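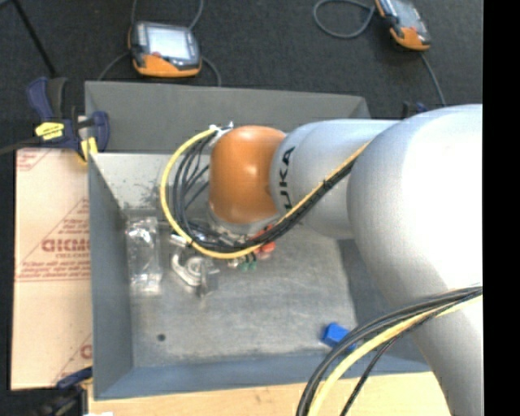
Figure 7.1. A KUKA arm over a gray metal bin, with its cables looped around the wrist.

Chapter 7
Watching a Robot Work: Demonstrations, Open Days, and What to Look For

Sooner or later someone will invite you to see a robot. The invitation will promise coffee. There will be a short talk with slides, a walk down a corridor, and then a group of adults in visitor badges standing behind a line of yellow tape, waiting for an arm to pick something up. This chapter is meant to make you a more useful member of that group.

Most of what gets written about bin picking is written by people who already have a system that does it. Their diagrams are very clean. The arm is a few smooth tubes, the bin is a box, and the cables have been left out to save ink. Now look again at Figure 7.1 and try to follow the yellow cable from one end to the other. A working cell has cables in it, and where they go decides a surprising amount of what the arm can do. A wrist that could in theory turn nearly all the way around may be limited in practice by the hoses and wires it carries, in much the same way that you are limited when vacuuming the stairs.

We will follow one visit throughout the chapter. The Shek demonstration hall in Zonumville opens its doors twice a year, and the open day described here was the one held in May. The integrator, Eltex, was showing a picking cell built for a distributor called Plotmont, which had 664 different items in its warehouse and hoped to have all of them handled by one arm. Hope is a recurring theme in this field.

7.1 Before the arm moves

Visitors look at the robot first. It's large and shiny and paid for. Try to start with the bin.

A bin is the simplest part of a cell and the source of a good share of its trouble. Tall sloping sides hold the goods in and keep the gripper out. An item lying flat against a wall gives the fingers nowhere to go on one side. An item in a corner is worse. Note where each thing is lying before the run starts, and write down which ones you would least like to pick up yourself wearing oven mitts. Your list and the robot's list will overlap more than you expect.

Next, consider what the items are made of. The bin in Figure 7.1 holds, among other things, a crinkled package of clear plastic lying close to the left wall. Clear plastic is a hard case for many cameras: light passes through some of it and glares off the rest, and the depth reading can come back full of holes. The bright blue block near the front wall has an easier color, but it also has a wall beside it. Neither would trouble a four-year-old. It is worth keeping a four-year-old in mind as a standard of comparison, though not inside the tape.

Finally, see how the bin is held. Clamps at the corners are a common and perfectly respectable way to keep a bin where the software believes it to be. If it shifts 2 millimeters after calibration, the arm will go on reaching, with complete confidence, for the place where it used to be.

7.2 The speech and the run

At the Shek open day the talk was scheduled for 15 minutes and took 40. We learned that the cell was designed for a rate of 900 picks per hour. The demonstration itself consisted of 150 picks, run at a slower speed "so that everyone can see." Both figures may be entirely true. They are answers to different questions, and a visitor who writes them on the same line of a notebook will be confused by Thursday.

Four terms will help you keep them apart.

Cycle time: the time from the start of one pick to the start of the next, including the part where the arm appears to be thinking it over.

Attempt: any occasion on which the gripper closes, whether or not it closes on something.

Successful pick: an attempt that ends with the right item in the right place. Ask what counts as the right place. Definitions have been known to widen during lunch.

Intervention: any help from a human being. This includes pressing a button on the teach pendant, nudging an item away from the wall, and leaning over the bin to "just check something."

Interventions are the figure most often missing from the handout, and you can collect it yourself with a pencil. Stand where you can see the pendant as well as the gripper. Most of the crowd will be watching the gripper, so there is usually room.

7.3 Questions worth asking

Hosts like being asked how fast the robot is and how much it can lift. These are printed on the brochure. Save your turn for something like the following:

Who chose the items in the bin, and may I put one back in a different position?

What does the system do when it finds nothing it can grasp?

How long did it take to set up for today?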